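The Welum Rules
Short fiction, posted September 12, 2021

I got the job at Briker in December, mostly for my handwriting. Someone had to copy the rules onto the wall, all 19 of them, and my letters stay level.

Rule 4: One hand holds, the other hand waits. I loved that one! My mother raised six of us on less.

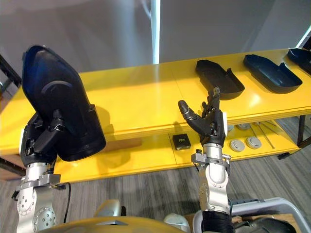 Rule 6: Set it down as if someone is asleep

I wrote that one myself – late, with the marker going dry – and the Valtberg inspector read it twice. "How do you measure asleep?" she asked. I said you'd know if you woke them. She put down a number, 1,000 trays without a knock, and let my sentence stand over it.

So we counted. Sung (that's what we called the machine, after the line it ran on) took the trays by the heel, and I sat there with my clicker and my cold coffee, whispering. Whispering, to a robot!

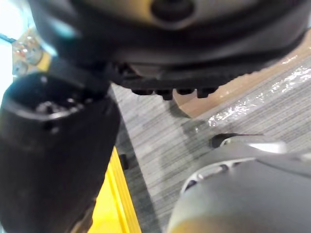
Filed under: Stories

Somewhere past nine hundred the inspector took off her shoes and started whispering too.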